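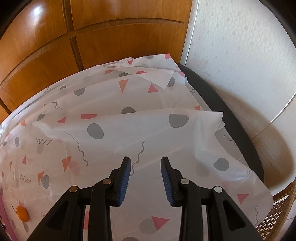
I spent a morning last week at Prasero's training rooms in Soltport, and I came away thinking more about tablecloths than I ever expected to. Prasero is the company that handles housekeeping and breakfast service for a string of small guesthouses along the coast, and since February its crews have been teaching a machine to do part of their job.

If you follow local business you probably heard the short version, which was that robots were coming for the room attendants. The longer version is slower and a bit odder (and, I thought, a lot more interesting). The staff carry grippers by hand, two fingers with ridged pads on the inside, and they do ordinary chores with them. Clear a table. Straighten a cloth. Put the fruit back in the tray. The recordings go off to Tavberg, the software firm that's building the arm, and the arm is supposed to learn from them.

Siiri Peltonen has cleaned rooms for Prasero for 26 years and now spends two days of her week on this. She let me have a try and I was terrible at it! You reach for a fold of thin plastic the way you would with your own fingers, except you don't have your own fingers, and the fold slides off somewhere else. Siiri told me her first week was just as bad. "I kept wanting to put the thing down and use my hand," she said. "My hand knows where the corner is."

She's gotten good at it since. She goes in low, closes slowly and doesn't chase the cloth if it moves. She also talks while she works, mostly to the cloth, and I'm told the engineers asked for the sound to be left out of the recordings.

The room they practice in is set up like a guesthouse sitting room, with a sofa, a round table with a patterned cloth on it, a kettle, a tissue box, and whatever small stuff a guest might leave lying around. I liked that it looked a little lived in. Siiri says the first version was much too tidy and that she complained until it changed, because in all her years she has never walked into a room where everything sat at right angles.
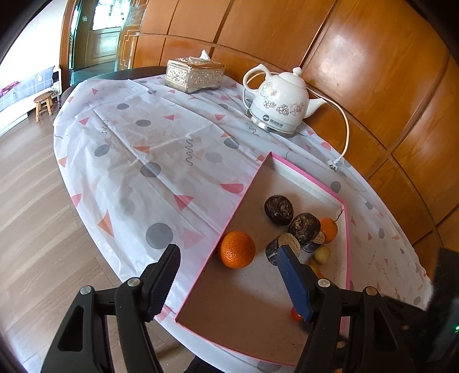
Trays are harder than they sound, by the way. Fruit rolls. Round things in general are a nuisance, and if you squeeze a mandarin the way you'd squeeze a box you'll be wiping up juice. Jarlath Ó Dubhghaill, who runs the crew schedule, says the tray jobs get repeated more than anything else on the list, and that they're also the ones people ask to swap out of by the end of a shift.

So what does all this change for the people there? Quite a bit, and some of it already. The recording work pays the same as a regular shift, which the crew pushed for, and it's easier on the knees and back. It's harder on the wrist. After the first month Jarlath cut the sessions down and put a break between them, and he says the complaints have dropped off, though Siiri still wears a brace some afternoons and wasn't shy about showing it to me.

Then there's the question everyone has, and I asked it. Prasero has told the crew in writing that no one will lose hours during the trial. The trial covers three guesthouses, starting with the Väisänen, and it runs through the end of the year. What happens after that isn't in the letter. Jarlath was pretty straight with me about it: he has trouble filling early shifts as it is, with five openings he can't find people for, and he'd be glad to have an arm that clears breakfast tables while his staff do the rooms. He also said he can't promise what the owners will want once they see the bills.

Siiri's take was more practical. She figures somebody has to go around after the machine and fix what it gets wrong, and she'd like that to be a job with a title and a better rate. She has brought it up at two staff meetings so far. The answer was that it's being looked at, and she plans to bring it up again.

I asked whether it felt strange to be teaching the thing that might take over the tables. She thought about that while she worked a wrinkle toward the edge of the cloth – and missed it, and went back for it. "A little," she said. "But they had me down for the bathrooms before this."

The Väisänen is holding an open afternoon on April 18, 2018 for staff and neighbors who want to see the setup and try a gripper for themselves. Coffee is provided. Prasero asks that you sign up at the front desk first, as the sitting room is small.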